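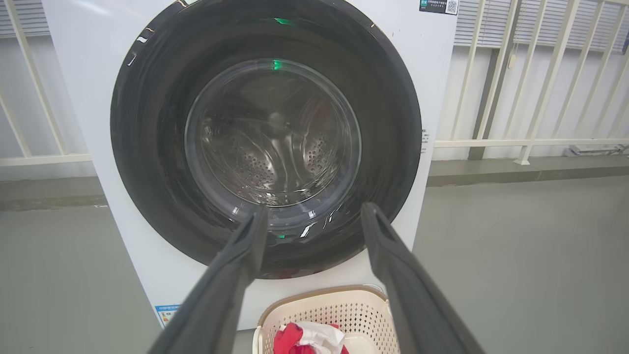
Failover link drops our monitoring agent

Kekeli Agbeko
We run 2 WAN links at the Tirnmont office. When the primary fails, traffic moves over in 5 seconds, but the monitoring agent stays offline until I restart it by hand. It listens on port 3000. Any setting I missed?
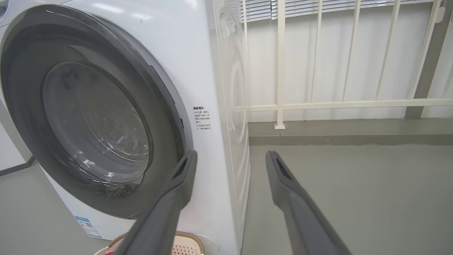

Front-loading washer, door and printed notice

Afia Lamptey
The agent is holding its old TCP session. Set the keepalive interval to 4 seconds and clear the state table on failover — most firewalls have a checkbox for it. Then check that the backup link has its own outbound NAT rule.

Wumpini Boateng
Same here with Sarkel. I just scheduled a restart every night.
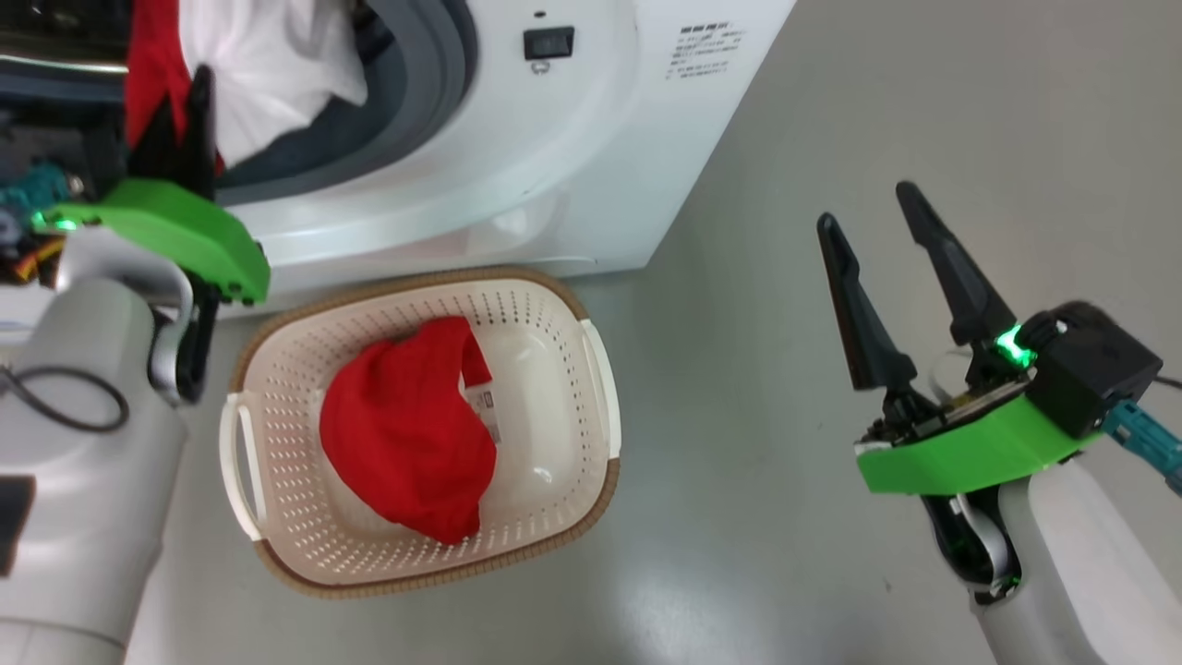
Washer and laundry basket

Adwoa Nartey
Clearing states fixed ours. Expect VoIP calls to drop when it fires.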